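4.2 Why people stop using the pantry shelf

I should say up front that I went into this part of the study expecting to write about money. The Srithong households had told us in the first survey that they bought less in bulk than their parents did, and I figured price would explain most of it.
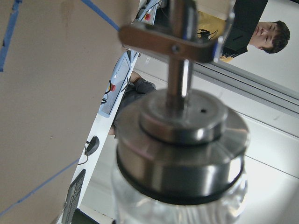 Figure 3. Glass jar with a metal lid and black gasket.

Faustine Mallet read an early draft and told me price was the wrong place to look, and that I ought to ask people what they do with a bag once it's open. She was right, and I ended up rewriting the interview guide because of her. We went back to 30 of the 300 households in August and asked just that. What happens to the rice, the lentils, the coffee, the flour, after the first scoop?

The answers were all over the place (which I loved, even if it made the coding a pain). Plenty of people fold the bag over and clip it. Some pour everything into jars the day they get home. One man keeps his flour in the oven and takes it out when he bakes - he'd forgotten once, he told us, and he didn't want to go into it. But the households that had given up on bulk buying kept coming back to the same complaint: they couldn't tell how old anything was. A clipped bag at least has a date printed on it. Once the food moves to a jar, the date goes in the trash with the bag.

Yavuz Yalçınkaya and I coded the transcripts separately and then compared notes. We disagreed on 15 passages, mostly ones where a person talked about smell. I had put those under spoilage and he had put them under trust, and after a long afternoon of going back and forth I came over to his side on nearly all of them. When somebody sniffs the lentils before cooking, they're asking whether they believe their own memory of when they bought them.

The Skudholm group looked different. Those kitchens are smaller, and people there shop up to 3 times a week, so an open bag rarely gets old enough to worry about. I'd like to have asked them about coffee too, but the question got dropped from the Skudholm form by mistake and we didn't catch it until the interviews were done. Section 4.3 picks up with labels, and with the grease pencils we handed out.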